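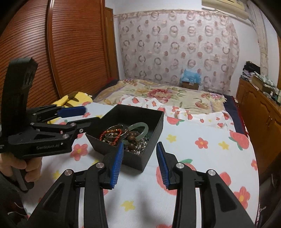
Landlord's insurer wants my statement after a fall on the stairs. Must I give it?

Posted by Elango Sastry, 2025-05-04

Hello to all. In October I fell on the shared stairs of the building where I rent a flat. One step was broken at the front and I had written to the agent, Barkley, two times before. I had a fracture in the wrist and could not work for six weeks. Now the insurer of the landlord has telephoned me and asks for a recorded statement. They also offered 558 pounds to close the matter. The man on the telephone was polite, but he said the offer is open only for a short time. My lost wages alone are more than this. Should I speak with them, and do I need a solicitor for such a small claim? I live in England.

Roya Safavi

I am sorry to hear of your wrist. I had a similar case with a wet floor in a shop, so I can say what I learned, but I am not a lawyer.

You are normally not obliged to give a recorded statement to the insurer of the other side. You can ask them to put their questions in writing, and you can take advice before you reply. Please do not sign the offer yet. If you accept it as full and final settlement, it is very difficult to ask for more later, also if the wrist becomes worse.

Collect your two letters to the agent, any photographs of the step, the hospital papers and your payslips. The letters are important, as they show that the agent knew of the defect. In general you have three years from the accident to start a court claim, so a "short time" on the offer is their limit and does not come from the law.

Many solicitors give a first talk without cost. Ask which part of the compensation they would keep, and have this on paper.

trorodau80

dont take it. first offer is always low, my cousin got 5 times more in the end

Elango Sastry

Thank you both. I have found the copies of my letters and I will ask the insurer to write to me. I have also made an appointment with a solicitor.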